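Home News Events Join Contact

New room for the Lerkthorpe repair evenings

6 September 2026

The repair evenings in Lerkthorpe are moving to the upstairs room at the Jasska building. The first evening there will be in October, with doors open from 7 p.m. as before.

The old room on Ginari Street was too small for the number of people coming in with lamps, radios and sewing machines. Last season 721 items were brought in, and some 9 in every 10 went to the bench the same night.

Milagros Estrella will run the front desk. Jelle Koster and Fenna Verbeke are taking on electrical repairs, and Floor Brouwer stays with clothing and zippers. Visitors may bring up to two items each. Please bring the power cord and any loose parts in a bag.

The tables from Ginari Street are coming along too, and they need a good scrub before October. Anyone with a free morning can let Toon Verbeke know.

Contact | Copyright Lerkthorpe Repair Evenings | Back to top

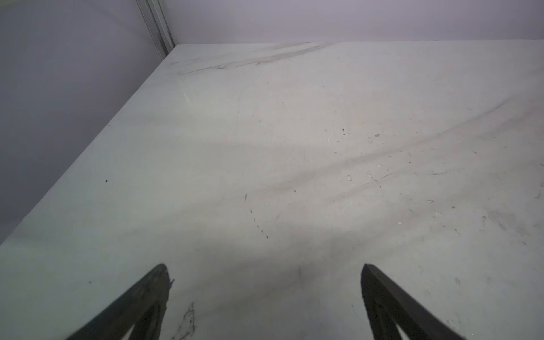
Lerkthorpe Repair Evenings, Bench Team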